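Fevurero says a tidy kitchen starts with three items on the counter. Shoppers want to see the numbers

MUDSIDE - Fevurero opened its Greledport counter to the public on Tuesday, with a promise that a household can cut its kitchen clutter in five weeks by changing what it leaves out. The evidence for that is thin so far.
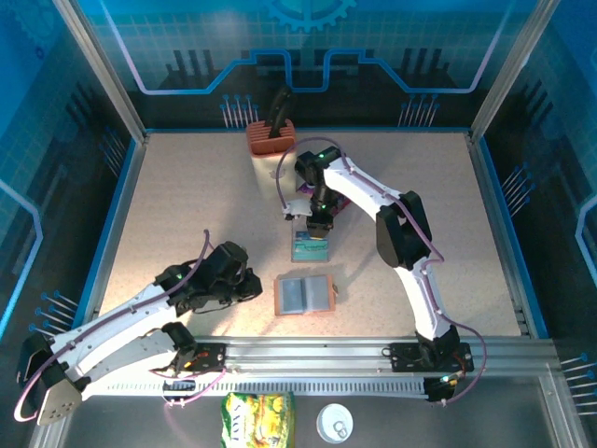
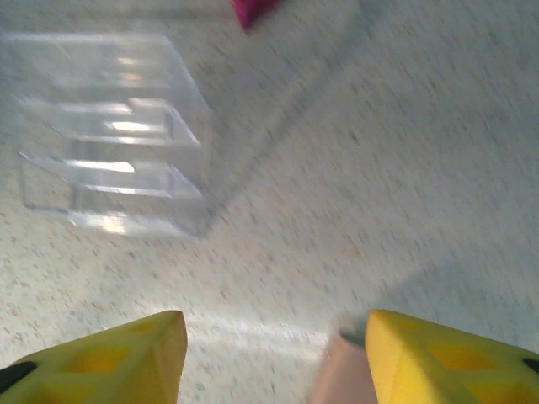
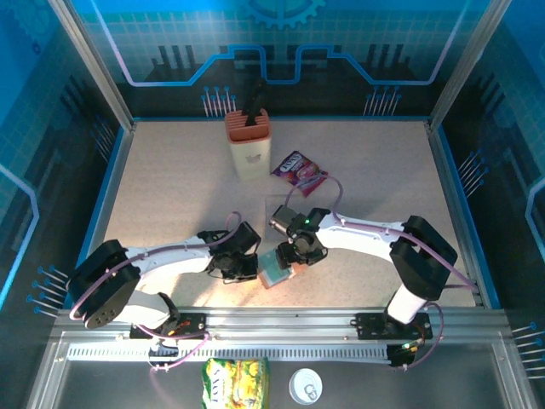
The speckled Greledport counter at Mudside. The cream block with the orange top is in the first and third pictures.

The display is modest for something billed as a new approach to the kitchen. Blue circuit-pattern walls close in a pale, speckled top, and the items on it are ones most people already own or could buy on the way home: a knife block, a snack in a purple wrapper, a small box with some teal on it. According to the company, a counter should hold one thing used daily, one thing to eat and one thing waiting to be put away.

Fabian Hubmann, who runs the program for Fevurero, said the rule came out of a survey of 2000 households, of which 1489 reported "less counter stress" after trying it. Asked how counter stress was measured, he said people had rated it themselves. There was no comparison group. The survey has not been published, and Hubmann would not say when it will be.

The full Greledport package, covering the counter top, the wall panels and a set of planning visits, is priced at $2379. The three-item rule is free, which raises the question of what the rest of the money buys. Hubmann said a lighter surface "helps people notice what they've left out." A speckled one would seem to help crumbs go unnoticed, and he did not have figures on that either.

Chalerm Wattanapong, who fits kitchens in Mudside, looked over the display and was unmoved. "Where's the kettle?" he said. "Where's the mail? Anyone can keep a knife block and a snack neat."

Fevurero said a version for larger families is planned for August. It gave no price. The Mudside counter can be seen daily until 6 p.m.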